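Porkumeck Manager – Frequently Asked Questions
Home › Help › FAQ

What is Porkumeck Manager?
A free football management sim you play in your browser, and we love it to bits! Pick a club, set your tactics and try to keep the board happy.
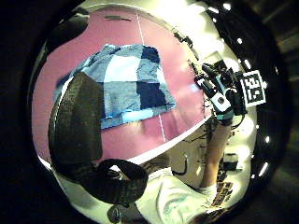 How many clubs can I choose from?
There are 300 at the moment, from Lindau in the top flight down to little Stallby (a brilliant challenge, by the way).

Can I play against friends?
You sure can – private leagues hold up to 20 managers, and match days run every Thursday.

Who draws the club badges?
Maja Śliwiński, all nearly 700 of them, old versions included!
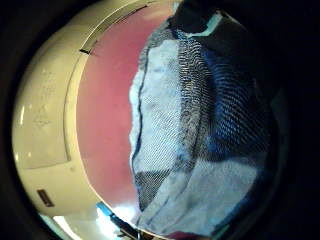
Saves and Accounts

Can I keep more than one save?
Yes, 2 per account.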